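Clurgate 教会用品目录 · 讲台与读经设备

# Grameo 折叠式读经台

本页内容修订于2026年3月6日，此前印行的活页说明同时停止使用。

Grameo 折叠式读经台供堂会、聚会点、学校礼拜堂及户外崇拜使用，适用于公开诵读经文、领祷、宣召和简短劝勉。产品由 Clurgate 设计并总装，台面铰链与立柱锁紧件由 Doležal 工坊供应，成品自 Grununside 库房发运。

订购前请通读“尺寸与规格”和“不适用情形”。固定讲坛、洗礼池旁的落地经架以及诗班谱架另有目录，不在本页范围之内。

## 用途说明

许多堂会的读经与讲道在不同位置进行。讲坛上已放有讲道者的稿件、水杯和话筒线，读经的弟兄姊妹临时上前，往往要先挪开他人的物品，再把圣经摊在稿纸上。Grameo 读经台可放在讲坛一侧、会众席前端或中间走道的起始处，使当日经课有一个单独的诵读位置。

按经课表安排崇拜的堂会，通常在一次聚会中诵读旧约、诗篇、书信和福音书各一段。大开本讲坛圣经翻开后较宽，普通谱架的托板难以承托，书脊容易滑向一侧。本产品的台面按大开本圣经摊开的宽度设计，下缘设挡条，挡条中段略低，便于手指从下方翻页。

租用学校礼堂或社区场地聚会的群体，每次聚会前后都需搬运设备。读经台折叠后可平放入车辆后备厢，也可立于储物间墙边。立柱与底座不需工具即可分开。 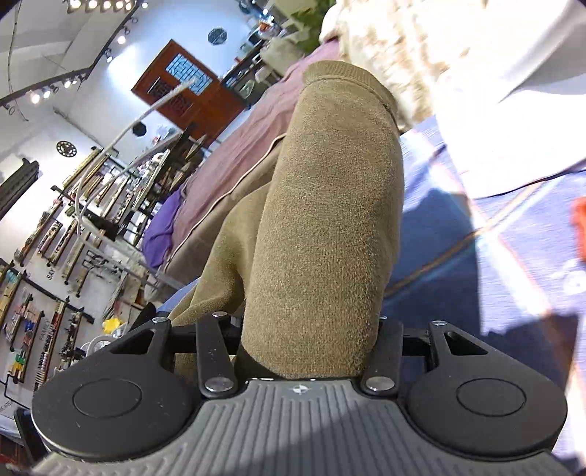 橄榄绿色织物

## 尺寸与规格

| 项目 | 规格 |
|---|---|
| 台面宽度 | 61 厘米 |
| 整机重量 | 16 公斤 |
| 台面材质 | 白蜡木实木，哑光清漆 |
| 立柱 | 钢制套管，粉末喷涂 |
| 底座 | 铸铁，底面加毛毡垫 |
| 台面角度 | 由水平至陡斜，无级调节 |
| 高度调节 | 套管升降，旋钮锁紧 |
| 搬运人数 | 2 人 |
| 保修期 | 2 年 |

表中重量包括底座，不含外箱。白蜡木为天然材料，各批次木纹与色泽有差别，此类差别不列入退换范围。如需与堂内原有圣餐桌或讲坛颜色相配，请随订单寄送色样；染色件的交货期另行书面确认。

台面正中可刻十字架、鱼形符号或堂会徽记。刻字限用中文、拉丁字母、希腊字母和希伯来字母。引用经文作刻字内容的，请写明所用译本，并附上完整原文，标点亦须逐一标出。Clurgate 按来稿制作，不代为核对译本。刻制完成后，文字错误如出自来稿，不予重制。

## 组成部件

标准配置包括：

- 台面及下缘挡条，已装合；
- Doležal 铰链组，已装于台面背面；
- 上、下两段立柱；
- 铸铁底座；
- 锁紧旋钮及备用旋钮；
- 毛毡垫片；
- 安装与保养单。

选配部件须单独订购：

- 阅读灯，夹装于台面上缘，暖白光；
- 鹅颈话筒座，装于台面右上角，须在订购时注明，出厂前预钻孔；
- 经带，按教会年历颜色供应紫、白、红、绿各色；
- 防尘罩；
- 带轮搬运底板。

阅读灯与话筒座可同时安装。话筒、线缆及扩音设备由堂会自备。经带为台面前垂挂的织物饰带，背面有扣环，挂于台面上缘的暗钩，更换时不需移动圣经。

## 安装

安装应在平整地面上进行。地毯较厚的堂所，请先将毛毡垫片取下，让底座直接压在地毯上。

1. 把底座放在预定位置，凹口朝向会众。
2. 将下段立柱插入底座中央套口，顺时针旋至不能再转。
3. 将上段立柱套入下段，调至所需高度，拧紧旋钮。
4. 由一人托住台面，另一人将铰链组落入立柱顶端的卡座，听到卡合声后再松手。
5. 放置圣经前，先以手掌轻压台面下缘，确认角度不会下沉。

台面高度应以站立诵读时目光可自然下垂为宜。读经者身高不一的堂会，可在聚会前由司会人员逐一调好，或在立柱上以铅笔作细小记号。升降立柱时必须先取下台面上的圣经与灯具。

坐轮椅的弟兄姊妹参与读经时，请将立柱降至最低，台面调至较陡角度，底座凹口转向读经者一侧，以便脚踏板前伸。此时台面重心偏向会众，挂有经带或装有话筒座的，应由旁人在场看顾。

## 读经位置的安排

以下建议供负责敬拜安排的同工参考，各堂会可依本身传统取舍。

读经台宜与讲坛保持距离，使会众能够辨明诵读与讲解是两项不同的职分。设有祭坛或圣餐桌的堂所，读经台不应遮挡会众望向圣餐桌的视线。若福音书按惯例在会众中间诵读，读经台可暂不移动，由诵读者手持福音书走到会众席间，读毕再放回台上。

窗光从背后照来时，读经者的面部较暗，依靠读唇的会众难以跟随。这类堂所应将读经台略作转向，或加装阅读灯。阅读灯只照亮书页，不能代替面光。

使用话筒的，诵读者开口前应有短暂停顿，待会众翻到经文所在之处。经文出处宜先报书卷名，再报章节，重复一次。遇到家谱、地名较多的段落，可提前一周把经文交给读经者预备。诗篇若由会众与读经者轮流诵读，应在程序单上标明分句，读经台上另放一份相同的程序单，避免译本或分句不一。

台上除圣经与程序单外，不宜放置鲜花、烛台或水杯。台面漆层可擦拭，但蜡油渗入刻字后难以清除。圣经在聚会结束后是否留在台上，由各堂会自定；有些堂会让圣经常年敞开，翻在当周经课处，这种做法须留意阳光直射对纸张的影响。 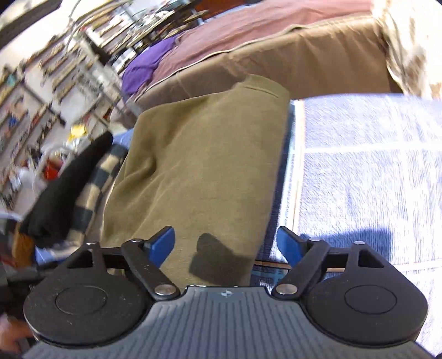 ## 保养

日常以干软布擦拭台面。若有手印或灰尘附着，可用拧干的湿布擦拭，随后擦干。不得使用含酒精、氨水或研磨剂的清洁用品。木质台面不必打蜡，家用蜡会使书册底面发黏，并使挡条处积尘。

铰链出厂时已上润滑脂。正常使用下，每年 7 月检查一次即可，多数堂会此时正值暑期聚会调整，便于将读经台撤下。检查时把台面由水平缓慢抬至最陡，如中途有跳动或异响，请停止使用并与 Clurgate 联络。铰链组不得自行拆开，内有预压弹簧。

立柱旋钮若松动，先退出旋钮，清理螺纹中的纤维或木屑，再重新拧入。仍不能锁紧的，换上随箱备用旋钮。备用旋钮用去后可免费补寄一枚，须提供订单编号。

毛毡垫片会随搬动而磨薄。木地板堂所应定期翻看底座底面，发现铸铁外露即行更换。石材与水磨石地面亦同。

长期存放时，将台面与立柱分开，台面平放，刻字面朝上，其上不得堆放诗歌本或折叠椅。储物间潮湿的，应加防尘罩，并与外墙隔开。

## 不适用情形

读经台不得用作讲员倚靠的扶手，也不得承载投影机、笔记本电脑支架或扩音箱。儿童主日学使用时应有成人在旁，铰链处有夹手危险。

户外崇拜可在无风或微风天气使用。底座须置于硬地，草地与沙地上应先铺垫板。大风天气、坡地以及行进中的舞台车上禁止使用。遇雨请立即收起，淋湿的台面应擦干后在室内阴凉处晾放，不可靠近暖气。

本产品不适合固定于地面。自行在底座钻孔的，保修随即失效。

## 订购与交货

订购单位请以书面形式提供以下资料：

- 堂会或机构名称及收货地址；
- 数量；
- 木色，原色或染色；
- 刻字内容及译本名称；
- 选配部件；
- 收货联络方式与可收货时段。

标准原色产品由 Grununside 库房直接发运。刻字、染色及预钻话筒孔的产品须先签回图样，Clurgate 收到签回件后开始制作。图样中的字体、字距与位置以签回件为准，口头更改不予受理。

货物以纸箱分装，台面与立柱一箱，底座一箱。底座箱较重，签收时请准备搬运人手。外箱若有破损、受潮或压痕，请在承运人在场时开箱查验，并在签收单上注明。隐蔽损坏应于收货后尽早书面通知，附上外箱与受损部位的照片。

未经刻字、染色、钻孔的产品，在未使用且包装完整的情况下可以退回，往返运费由订购单位承担。定制产品除制造缺陷外不接受退货。

两所以上堂会合并订购时，可指定同一收货地址，也可分别发运。分别发运的，每一地址须单独填写收货资料。教区或联会统一采购，请在订单中说明发票抬头，发票开出后不再更换。

## 保修

保修期自签收之日起计算。保修范围包括铰链组、立柱锁紧机构、底座铸件及台面拼接处。漆面磨损、经带褪色、毛毡损耗以及因存放潮湿造成的翘曲，不在保修范围内。

铰链组故障时，Clurgate 将寄出整块替换台面，待收到原台面后交由 Doležal 工坊检修。原台面有刻字的，检修后寄回原订购单位，替换台面同时收回。检修期间所用的替换台面不带刻字。

读经台转赠其他堂会时，保修可随之转移。转出与转入双方须各出具一份简短书面说明，写明产品底座编号。

## 使用单位来函摘录

下列意见经来函者同意刊出，文字略有删节。

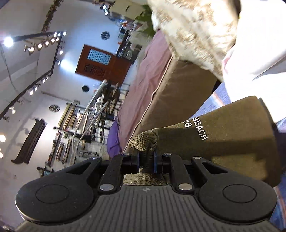 有一封来函写道，他们的聚会点从前把读经放在讲坛上进行，读经者常是匆匆读完便退到一旁；改用单独的读经台后，会众翻开圣经的人多了，诵读也慢了下来。来函同时指出，原色台面在灯光下反光虽轻，字号较小的圣经仍需调陡角度才看得清楚，希望安装单上能加注这一点。

Clurgate 答复：谢谢来函。字号较小的版本确宜采用较陡角度，挡条高度足以承托书册。相关说明将加入下次印行的安装与保养单。已购用户如需新版，可来函索取，不另收费。

## 相关产品

- Grameo 落地经架，固定式，供洗礼池旁及小礼拜堂使用；
- Grameo 桌上经架，供圣餐桌及家庭祷告使用；
- Clurgate 经课程序夹，封面颜色与经带相配；
- Clurgate 讲坛圣经防尘罩。

以上产品的规格与订购条款见各自页面。本页条款不适用于经由其他经销单位购得的旧型号读经台；旧型号的铰链与现行台面不能互换，订购配件前请先核对底座编号。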